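# Storing a big fabric play mat without ruining the folds?

**quiltymarmot** wrote:

Hello all, long-time reader and very occasional poster. I finished the harbor town mat for my grandkids on Sunday night (the one I've been going on about in the Varkport thread, sorry, everybody) and now I have to find somewhere for it to live between visits.

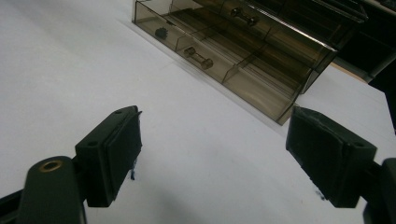 *White surface, dark gripper fingers*

It's 62 inches across, wool blend felt on a cotton canvas backing, with the streets stitched down and the boats and sheds kept loose in a drawstring bag. My first mat was a Lamard panel that I folded in quarters and put under the guest bed, and by August it had a cross pressed into it so deep that the wooden cars tipped over at the intersection. The kids thought this was wonderful and called it the canyon. I would like this one to stay flat, please! Do you roll, fold, hang? I don't have a spare wall, and the hall closet is already full of fabric I'm not supposed to be buying.

---

**bobbin_and_birch** wrote:

Congratulations on getting it done! I remember when you were still deciding where the lighthouse should go.

I roll, and I wouldn't do anything else. Get a cardboard tube from a carpet store (mine gave me one for free, and they seemed glad to be rid of it), cover it with an old pillowcase or a strip of muslin so the felt doesn't sit against bare cardboard, and roll with the picture side OUT. Everybody wants to roll it picture side in to protect it, but then the appliqué gets squeezed and puckers. Tie it with something wide and soft. I use strips of T-shirt. Skinny ribbon leaves dents.

---

**tuckerlane** wrote:

I'm going to disagree a little, with affection. Picture side out is fine for flat streets, but if you have anything raised (my farm mat has a stuffed hedge all the way around the pasture) the outside of the roll is exactly where it gets knocked about in the closet. I roll mine picture side in, very loosely, with a bath towel laid over the top first. Two years now and no puckers.

Also, a person can simply fold it in a different place each time. My mother did that with her good tablecloths for 35 years, and they came out for Thanksgiving looking just fine.

---

**bobbin_and_birch** wrote:

Tablecloths get washed and ironed, though, and I don't know many people who want to press a whole harbor every time the grandchildren come over. The towel is a nice idea and I may steal it. I still say a raised hedge would be happier on the outside with an old sheet wrapped around the whole bundle, but I haven't made a hedge, so I'll leave that one to you.

---

**snippets62** wrote:

Popping in with the lazy option: I hang mine over a padded pants hanger, the kind with the foam bar, with the back of the mat against the foam. It's a small one, only enough for a train loop and a station, so I don't know if it would work for quiltymarmot's. The weight might stretch it.

What felt did you use for the water, by the way? I bought Parsa in the teal and it pilled after one afternoon of tugboats.

---

**quiltymarmot** wrote:

Oh, the water is Mulura, the thicker one, and I prewashed it cold and let it dry on a towel rack. It shrank more than I'd planned for, and that's how the harbor ended up with a beach. I have Parsa for the rooftops, where it doesn't get much traffic, and so far I like it there.

I'm leaning toward the tube. The lighthouse is padded but everything else is flat, so maybe I can be cheeky and start the roll at the opposite end, so the lighthouse lands on the last turn with nothing tight on top of it?

---

**tuckerlane** wrote:

That sounds sensible to me. Start from the beach end and don't pull it snug. And do put the bag of boats somewhere else, even though it's tempting to tuck it inside the tube. I did that with my sheep and had to fish them out with a yardstick, and there's still one in there as far as I know.

For the old Lamard one with the cross in it, try steam from the back with a damp press cloth. Hold the iron just over it and let it cool completely before you move it. It may take 7 or 8 goes, but mine relaxed quite a bit.

---

**quiltymarmot** wrote:

Thank you, both of you, and snippets too. I'm off to the carpet store after lunch tomorrow. I'll try the steam on the old mat this weekend, though I may have to ask permission first, as I've been told the canyon is where the trucks live.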